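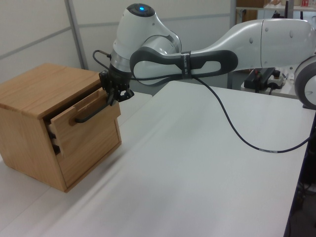

Lev Tkachuk wrote back on the last sheet that we only ever test a drawer fully shut or fully out, and that the drop he keeps finding happens in between. He would like the half-open position checked on every unit and the result written down even when there is nothing wrong.

That has been added as item 9. The rest of the sheet is the same as before, apart from the order.

Small drawer unit, bench type
Inspection checklist with comments
Unit number: 872
Location: Brodville, white bench
Date of check: Thu 10 January

Marks used: OK, WATCH (look again at next check), FIX (do not put back into use until done), N/A. A comment is needed for WATCH and FIX. Comments on OK items are welcome but keep them short.

STANDING AND POSITION

1. Unit sits flat on the bench with no rocking when a corner is pressed.
OK
Comment: Pressed all the corners in turn.

2. Open drawer does not stick out past the bench edge.
OK
Comment: Plenty of room at this bench. At Dredham the same type of unit stands too near the front and people catch their sleeves on it, so leave 872 where it is.

3. Unit does not tip when the top drawer is open and pressed down lightly with one hand.
WATCH
Comment: It does not tip, but the back lifts a little when the drawer is empty and the unit is empty. With something in the bottom it stays put. Keep the heavy items low.

4. Nothing stored on top that could slide off when a drawer is pulled.
OK

OUTSIDE SURFACES

5. Top free of splits, raised grain and splinters.
OK
Comment: Wiped a dry cotton cloth along the grain and then across it. The cloth did not snag.

6. Edges and corners free of sharp spots.
WATCH
Comment: One rough place low down at the back, on the side away from the user. Rubbed it with fine paper. It wants another go once someone has found the sanding block.

7. No lifting or gaps where the top meets the sides.
OK

TOP DRAWER

8. Drawer slides out and back without force.
OK
Comment: Slightly stiff at the start, then free. Candle wax on the runners last July and none since. Please don't use spray polish on them - it goes sticky and picks up dust.

9. Drawer stays level when half open. (New)
OK
Comment: Pulled out halfway, let go, waited, looked along the top edge from the side. No drop that I could see. Repeated it with a bag of washers inside and got the same result. Lev, if you find a drop on this unit please say how much was in the drawer.

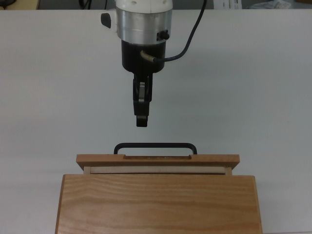

Does the drawer have to be emptied before the check?
Empty it for items 8 and 10, then put the usual contents back for item 9. If the contents are awkward to move, take out anything heavy or breakable and note on the sheet what was left in.

10. Drawer stop works. The drawer cannot be pulled right out by accident.
FIX
Comment: The stop is a small turning block inside, and it had swung round so it did nothing. Turned it back and nipped up the screw. It held when I pulled, but the screw hole is tired and I would not trust it for long. New screw needed, one size up. Label tied to the unit until that is done.

11. Corner joints of the drawer tight, no movement when the sides are squeezed.
OK
Comment: Look at the dovetails from the side with the drawer out, and run a fingernail down them. A hairline in the glue is not a fault by itself. If the front shifts when you pull on it, mark FIX.

12. Drawer bottom sound and seated in its groove.
OK
Comment: Pushed up from underneath with flat fingers. Some dust came down, nothing else.

HANDLE

13. Handle firm. No turning, rattling or play at either end.
WATCH
Comment: The screw at one end had worked slack by part of a turn. Tightened by hand. I had the same on 893 and that one was loose again at the following check, so both go on the watch list.

14. No sharp edges or burrs on the handle.
OK
Comment: Black finish is sound wherever the fingers go.

15. Handle screws do not stand proud inside the drawer.
OK

16. Enough room for fingers behind the handle.
OK
Comment: Fine for me. Try it with work gloves on if the unit is going to Wakumura, they wear the thick ones.

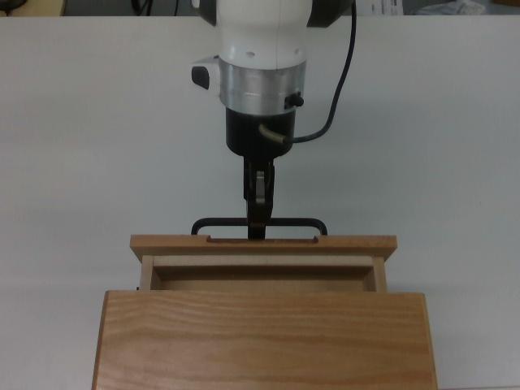
A note on items 13 to 16. Test the handle by pulling straight towards you first, then lift gently, then press down. Most loose handles feel perfectly good on a straight pull and only show themselves on the lift. Use a hand screwdriver. The power driver has stripped more of these than it has tightened, and the replacement screws from Panasiuk come in packs of 70 so there is always a half-used pack in the tin. Check the tin before ordering.

If you take a handle off, put it back on before you leave the unit. Two came back to the store last year with the handle wrapped in paper inside the drawer and no screws.

LOWER FRONT

17. Lower front sits flush when closed.
OK

18. Lower front stays closed while the top drawer is worked.
OK
Comment: Opened and shut the top drawer several times with a hand resting on the lower front. It stayed where it was.

FINGER TRAPS

19. Gap under the open top drawer checked for pinching.
WATCH
Comment: There is room for small fingers in there and a firm shove on the drawer would hurt. Adults are unlikely to put a hand in that spot, but this unit sometimes goes out on open days. Fit the felt pads before it does.

20. Drawer does not run back by itself.
OK
Comment: Left it part open while I filled in the heading of the sheet. No movement.
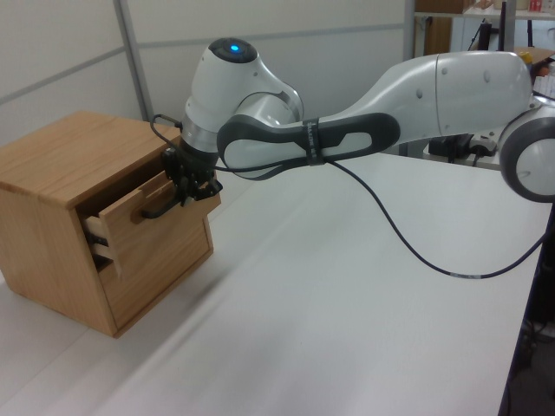

The felt pads go on the inside of the carcass, one each side, where the back of the drawer front meets the wood. Clean off the old glue first. Last time they were stuck over the dust and both had dropped off by the end of the week. Check afterwards that the drawer still closes fully, and if it stands out by more than the thickness of a coin use the thinner felt.

INSIDE

21. Interior clean and dry, no loose screws, no signs of insects.
OK
Comment: Vacuumed. One drawing pin found and thrown away.

22. Smell of damp or fresh finish.
OK
Comment: Smells of wood.

RESULT

Fit for use once item 10 is done. Items 3, 6, 13 and 19 on watch.

Still to do:
Larger screw for the drawer stop
Felt pads before the next open day
Sand the low back corner
Same check on 893, including new item 9

Next full check: July, or sooner if the unit is moved to another site. Keep this sheet in the blue folder with the last one behind it.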